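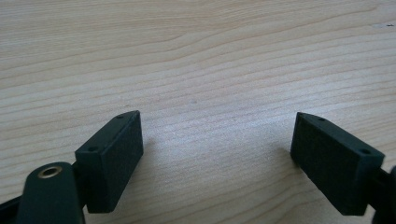

Pale wood with a long, wavy grain.

The council in Turnley wants to replace the tables in the Nillside reading room. There are 71 of them, and the paper that went out in February gives the reason in one line: the tops are marked and the finish is worn. The new ones would have a sealed white surface and cost 229 pounds each. I think the money should go on sanding and oiling the old ones.

My objection is partly about cost. Tanner, the joinery firm that did the school benches, works on solid wood for a good deal less than the price of a new table, and a solid top can be taken back several times before it gets too thin. A sealed white top can't be. Once the edge lifts, water gets in and the board underneath swells. The canteen at Stestel bought that sort and was throwing them out within a few years.

The larger objection is to the idea that a mark is a fault. We have got used to public furniture that is meant to look the same on its last day as on its first, and we treat any change as damage. A ring from a cup or a dent from a dropped bag does not stop anyone reading a newspaper. At home most of us put up with far worse on the kitchen table and would be annoyed to be told it was finished.

There are fair points on the other side. Oiled wood needs doing again, and someone has to remember to do it. Councils are better at buying things than at looking after them, because a purchase happens once and has its own budget. Cleaning staff would need a different product from the one they use on the desks. I accept all of that, but these are small jobs.

I would also ask where the old tables are meant to go. The paper sets aside 400 pounds for "clearance", which I take to mean a skip. That is a poor end for timber that could do another 20 years with a fresh coat of oil.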